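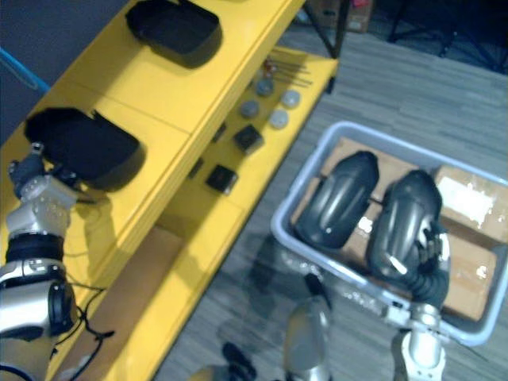
Setside Notes > Workshop > Odds and Ends

Filed under: Small Parts, Large Opinions

The Yellow Shelf Gets Sorted

The yellow shelf has been the place where things get put down "for a minute" since December, and some of those minutes have been long. So we are having a tidy. Round gray caps, small black blocks, thin dark rods and the little dark clips are all to be grouped with their own kind on the lower level. Padded black things go on the upper level, where they can take up as much room as they like.

Zorska has asked that we stop calling the lower level "the buffet." Erraji would like it known that clips are not bookmarks.

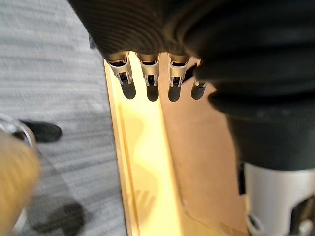
The label maker is back from Sarkia with 38 labels left on the roll, so please keep the wording short. "Misc." is banned. So is "Misc. 2," which we found on 5 separate tubs last time.

Anything still without a home on 25th March goes in the gray bin by the door. The bin holds 40 liters and has never once been sorted.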